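11/03/2024

Storage survey of the hall, second pass. The metal supports of the shoe rack are sound, and I found no reason to move it from its place by the wall. Elsie Holroyd wants everything on one level. I think this wastes height, and said so.

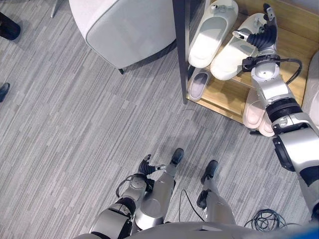 My rule for the hall is one pair to a shelf position, set side by side. The white slippers on the top shelf comply. The gray one on the shelf under them sits partly behind the metal post, and that is the position I keep marking as poor. Pink goes lowest. The striped carpet stays as it is until August - Damián Ventura has the quote from Altholm, 1,208 for the full width, and I have not replied.

Depth of shelf is still open. Revathi Murthy measured 32 cm on her own rack and finds it enough for guests' shoes, though not for boots.
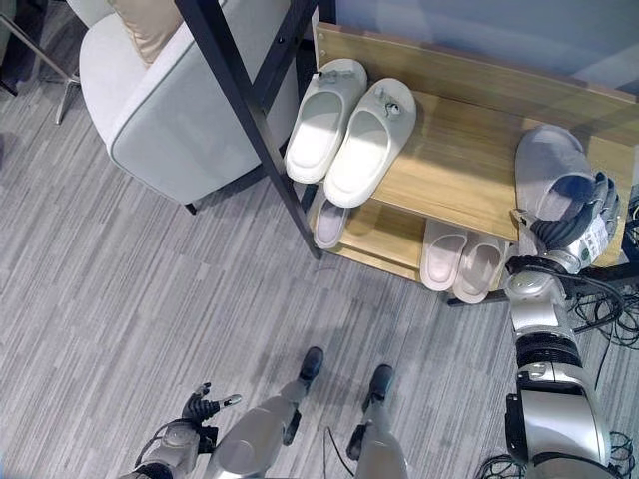 Vol. 4, p. 23

Continued from the previous page. Soft slippers with a closed toe, like the light gray one at the right end of the upper shelf, go on the right. Molded pairs go to the left and middle. The raised back panel is worth keeping, and I would want the same on a second unit.

Teuber lists a wider rack, but the hall door would foul it. Write to Elsie about levels. Buy felt pads.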